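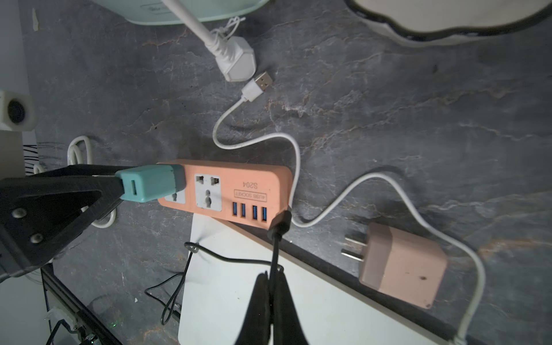

Melquiades Nava wrote that before anybody touches the gripper again, he would like to know if the finger screws were checked after the last crash, because the plug-handling job on cell 4 was never good on the left arm, also not in August.

Reply from Givotbridge support, 06/06/2026

Thank you, Melquiades. The screws were checked this morning on both fingers and none was loose. I write down what I did so far, so the next person does not have to repeat it.

Problem as reported: the Plinden cell closes on the adapter plug at the left end of the S204 strip, then the program stops with error 11 (grip width out of range). With the USB cable job, on the row of blue ports, the same error comes only sometimes.

Step 1. Restarted the Graler controller and homed the gripper. The error came back on the first cycle.

Step 2. Compared the grip width in the recipe with the width that the gripper reports when closed on the plug. The recipe says 2 mm less than the reported value. I did not change the recipe yet.

Step 3. Read the cycle counter. It shows 1,528 since the last calibration. The maintenance sheet for this cell does not give a limit, so I cannot say if this is too many.

Step 4. Closed the gripper fully with no part, three times. The zero position was different every time. For me this is the important result. If only the recipe was wrong, the zero should stay in the same place.

Step 5. Moved the arm slowly by hand in teach mode and watched the gripper cable at the wrist. In one position the reading jumps. I could repeat it, but not every time.

My opinion now is that the cable or its connector at the wrist is bad. I have asked Kan for a replacement cable, no delivery date received yet.

Until it arrives:
Do not correct the grip width in the recipe.
Run the cell at reduced speed only, with a person next to the stop button.
If error 11 comes, please write the arm position in this ticket before you reset.

Melquiades, can you tell me if the cable was changed after the crash, or only the fingers? I find no entry for it.

Status: waiting for part, waiting for customer answer.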